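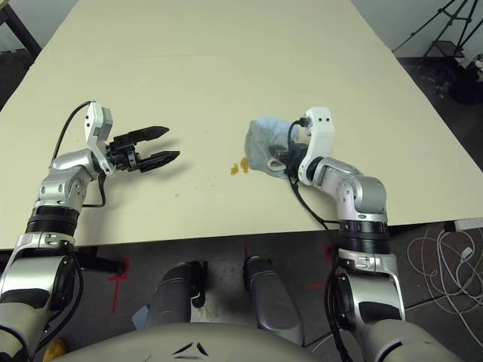

식탁 얼룩과 로봇 팔 두 개. 닦을 수 있을까요?

"이제 집안일은 로봇이 다 해 준대!" 이런 말을 들어 본 적 있나요? 인터넷에는 빨래를 개고 컵을 치우는 로봇 영상이 많아요. 그런데 영상을 볼 때는 조금 의심해 보는 게 좋아요. 빠르게 돌린 영상일 수도 있고, 여러 번 실패한 다음 잘된 것만 골랐을 수도 있거든요. 뒤에서 사람이 조종할 때도 있고요.

식탁 닦기를 생각해 봅시다. 여러분은 주스를 흘리면 어떻게 하나요? 휴지나 행주를 집어서 쓱쓱 문지르지요. 생각할 것도 없어 보이지만 사실 여러분의 눈과 손은 아주 바빠요. 얼룩이 어디 있는지 보고, 얼마나 세게 누를지 정하고, 잘 안 지워지면 한 번 더 문질러요.

로봇한테는 이 하나하나가 문제예요. 먼저 얼룩을 찾아야 해요. 크림색 식탁에 주황빛 얼룩이 있으면 그나마 쉬운 편이에요. 꽃무늬 식탁보라면 어떨까요? 투명한 물이라면요? 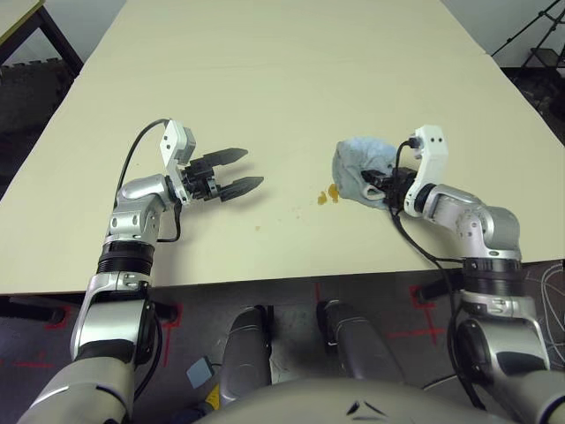

브렌덴브리지 어린이 과학관 | 로봇 궁금증 교실

다음은 잡기예요. 구겨진 파란 천을 꽉 누르고 있는 검은 집게가 보이지요? 반대쪽 집게는 벌어져 있어요. 이런 집게에는 길쭉한 손가락이 두 개뿐이에요. 딱딱한 블록은 모양이 그대로라서 잡기가 쉬운데, 천은 집을 때마다 모양이 바뀌어요. 접히고, 뭉치고, 미끄러지기도 해요. 지난번에 배운 모양이 이번에는 안 맞는 거예요.

얼룩이 천 바로 옆에 있다고 해서 다 된 것도 아니에요. 천을 얼룩 위로 옮기고, 알맞은 힘으로 밀어야 해요. 너무 살살 밀면 얼룩이 그대로 남고, 엉뚱한 쪽으로 밀면 더 넓게 번져요. 그리고 언제 그만둘지도 알아야 하지요. 다 닦였는지 다시 보지 않는 로봇은 더러운 식탁 앞에서도 "끝!" 하고 멈출 거예요.

우리 교실의 마누체르 잘랄리 선생님은 로봇 영상을 볼 때 이렇게 물어보라고 해요. "같은 일을 28번 시키면 몇 번이나 잘할까?" 한 번 성공한 것과 매일 믿고 맡길 수 있는 것은 많이 달라요. 가게에서 식탁을 닦는다면 더 그래요. 손님이 기다리고, 의자가 움직이고, 누가 가방을 올려놓기도 하니까요.

그럼 로봇은 집안일을 영영 못 할까요? 그렇게 말하기도 일러요. 바닥을 도는 청소 로봇은 벌써 여러 집에서 일하고 있어요. 다만 "곧 다 해 준다"는 말은 아직 믿기 어려워요. 적어도 오늘 저녁 식탁은 여러분이 닦아야 할 것 같네요.

집에서 해 보기
두꺼운 장갑을 끼고 엄지와 검지만 써서 행주로 물방울을 닦아 보세요. 한쪽 눈도 감아 보세요. 맨손일 때보다 얼마나 오래 걸리나요?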